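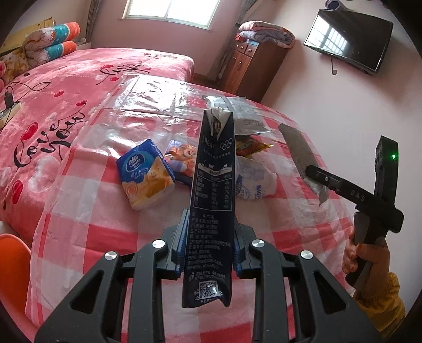
Flattened milk carton, plus everything else that lives on my bed

How do you stop a bed from turning into the snack table?

Yuzuki Imai
Asked in Small Rooms and Rentals

Hi all, first time posting in this section, I'm usually over in Plants. I rent one room on the Amundsen side of Meltidstead and my bed is where I sleep, eat, watch shows, fold laundry and charge my phone. You can see where this is going. The power strip is on the bedspread, the tissues are on the sheet, and so is every snack I've bought since I moved in. I do clear it off! I clear it off every night, because otherwise I can't lie down, and by the next evening it's all back again.

What gets me is the mix. If it was only trash I'd grab a bag and be done. But it's trash and food and stuff I use, all in one pile, so I have to pick up every single thing and look at it. Is this wrapper finished? Is that one a wrapper or is there still a cookie in there? The big clear plastic sheet came off something I bought and I keep thinking I'll reuse it, so it just moves from one end of the bed to the other.

So, my questions, all jumbled together:

1. Is there an order to do this in that's faster than mine? Mine takes 30 minutes and I'm cranky by the end.

2. Milk cartons. I squash them flat, and then what? The side of this one says PLEASE DISPOSE in tiny print, which, thanks, I'm trying. Do they go with paper? They smell so fast if I leave them.

3. Where do you keep snacks in a room with no kitchen? The kitchen here is shared and I've lost a few things off my shelf, so I'd like to keep them in with me.

The room's not big. Bed, orange chair, a cardboard box I haven't dealt with, a window with bars, that's most of the tour. I can spend a little on storage but I don't want furniture I'd have to move out again in September.

Thank you if you read all that!

2 answers, then a reply from Yuzuki, then 1 more answer

Rohani Siregar
Top helper in Small Rooms

Oh I lived in this room. Not yours, but the same room if you know what I mean. Mine was tiny too and I hit my head on it for two years.

I think the thing slowing you down is making a decision per item. Try going through the bed in passes and only let yourself touch one kind of thing each time. This is how I do it:

First pass is trash you're sure of. Flat cartons, crumpled bags, anything you can tell from across the room is finished. Hang a plastic bag on the back of the chair so it stays open by itself and your hands are free. You've got a plastic bag or two on there already, so use one of those up. Don't look inside anything on this pass, if you're not sure you skip it.

Second pass is everything that has a home somewhere else. Tissues, charger, blanket. And please move that power strip first of all, I'd do it tonight. A strip with cords all in a tangle shouldn't be lying on bedding, it can warm up and the blankets hold the heat in. Put it on the floor by the wall or screw it to the side of something.

By then what's left on the sheet is pretty much snacks, and now you can pick each one up and give it a squeeze. Food goes in the food box (get a food box), wrappers go in the bag, done. I promise it's quicker. Mine went down to the length of one song when I stuck with it, although I'll admit it was a long song.

Plastic sheet: throw it out. If you'd had a use for it you'd have used it. I say this with love, I kept a roll of bubble wrap through 4 apartments.

For the cartons, snip the top off, rinse, shake, let it drain upside down in the shared sink while you brush your teeth, THEN flatten it. If you flatten first you trap the last bit of milk in the fold and that's your smell. Whether they go with paper depends on where you are. They've got a plastic layer on the inside, so some places want them separate. Ask whoever runs the bins in your building.

Kohei Kikuchi

Just eat at the chair.

Yuzuki Imai's reply is below. 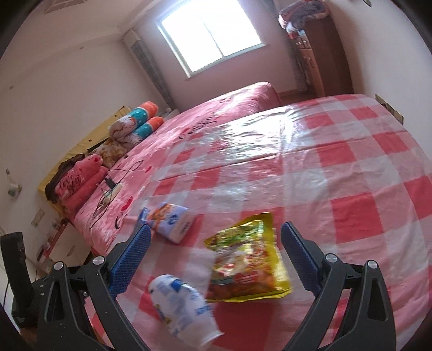 Yuzuki Imai

Kohei, the chair has clothes on it half the time, but point taken, haha.

Rohani, thank you so much, I tried the passes! I did the trash pass with a bag on the chair like you said and it's kind of fun? I got weirdly competitive about not looking inside things. The power strip is going on the floor as soon as I find a spot where I won't kick it.

Where I get stuck is exactly the stage you said would be easy. Look at the shiny yellow bag, and the light blue and white one behind it, and that white packet with the blue printing. Those are the kind of thing that sits on my checked sheet for days. They're all different sizes and the bags are slippery, so if I stack them they slide down and end up against my legs at night. I had them in a shoebox for a while and it was fine until I bought a big bag of something, and then the lid wouldn't close, and then the box was on the bed too.

Also there's the open ones. I fold the top over and it pops right back up. I don't want crumbs in with my blanket, I just washed it.

So I guess my real question now is the food box. Does it need a lid? Under the bed or beside it? There's a Clalano box at the store near me that's meant for under beds, it's long and flat with a zipper, and it's on sale so of course I want it. Has anyone got one?

Colette Cordier
Member

Hello from another bed eater! I have the Clalano one and I'd say skip it for food. It's nice for sweaters. For snacks it's a pain, you have to kneel down and drag it all the way out and unzip three sides just to get a cracker, so what happens is you take the bag of crackers up with you and it stays up. Ask me how I know. The zipper on mine also snags at one corner, but that might just be mine.

What did work for me was a plain open bin beside the bed, right where my hand lands. I use a Corwood one, it's a bit taller than a shoebox and narrow, and any tub of that shape would do the same job. Stand everything up in it like files in a drawer! Big slippery bags go at the back standing on their bottom edge, little packets go in front. They can't slide because they hold each other up, and you can see the top of every one so you don't buy doubles. When it's full you don't buy more snacks until there's a gap. That last rule is the one I break.

On a lid, I'd say no for the stuff that's sealed and yes for anything open. I keep one small tub with a tight lid inside the bin, and anything I've opened goes in there. If it's too big for the tub, squeeze the air out, roll the top down (roll, don't fold) and put a clothespin on it. Binder clips are better but I step on them. And if you've ever had ants in that building, put all of it in something with a lid and don't listen to me about open bins.

A couple of other bits from my own mess:

I got a tray. Cheap plastic thing with a rim. If I eat in bed, the food is on the tray, and when I'm done the tray goes on the floor with the wrappers still on it. Then in the morning I've got one thing to carry out to the kitchen trash instead of a hunt through the covers. It's made more difference than the bin, if I'm being fair to the tray.

Tissues, I'd move off the mattress too. Mine are in a hanging pocket on the headboard end, so they're in reach but I don't roll onto them.

I'd disagree with Rohani a tiny bit about the plastic sheet. If it's big and clean, spread it under the bed before you put boxes down there, it keeps the dust off the floor side. But give yourself until the weekend, and if it's still on the bed, out it goes.

And don't be hard on yourself over the 30 minutes. That was you doing a whole room's worth of jobs on one piece of furniture. Pink checks and hearts hide nothing, either, I had a white duvet with the same problem and I switched to dark green, which isn't cleaner but I feel better about it.

Oh, and for the milk, could you get the small cartons? The big one always sat around with an inch left in it at my place. The little ones cost a bit more but I finish them in one go and rinse them right then.

Rohani Siregar
Comment on Colette's answer

OK the tray is good. I'm getting a tray. And fine, under the bed for the plastic, but I'm going to ask about it!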